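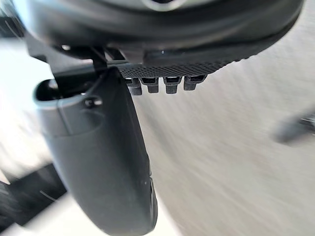

2022-07-03
By Halina Dudek

Takley Community Bank School Supply Drive: Your Questions

What are you collecting?
Notebooks, pencils, glue sticks, scissors, and backpacks that still close. Last year we took in 304 backpacks, one of which contained a sandwich. Please check the pockets.

Where do I take my donation?
Any of our 6 branches, during lobby hours. There's a blue bin inside the front door. At the Kerel branch the bin is beside the coin machine, so speak up if you need directions.

Can I use the drive-through?
For a pack of pencils, sure. The tube is fast but it is narrow, and it has met a three-ring binder before. The repair took 2 days.

Do I have to bank with you?
No. We won't ask where you keep your money. There is a rack of brochures next to the bin, and you may walk past it at any speed you like.

Can I give cash?
Yes. See a teller and say it's for the supply drive. You'll get a receipt. Loose change is welcome if you don't mind waiting while it's counted.

Does the bank put in anything itself?
We match cash gifts dollar for dollar until the drive closes. Trimideck, the office furniture people across from our main branch, are adding lunch boxes.

Who gets the supplies?
Students at Krajewska Elementary and the middle school next door. Teachers send us their lists and we fill them as far as the bins allow. They always ask for dry-erase markers. We always get rulers.

Can I ask for my stuff to go to a particular kid?
Sorry, no. The school counselors handle that part and we never see names.

When does it end?
The second Friday in August, at closing. Anything left at the door after that goes into next year's pile, including the rulers.

I have a question that isn't on this page.
Call your branch and ask for me. If I'm out, I'm probably moving a bin.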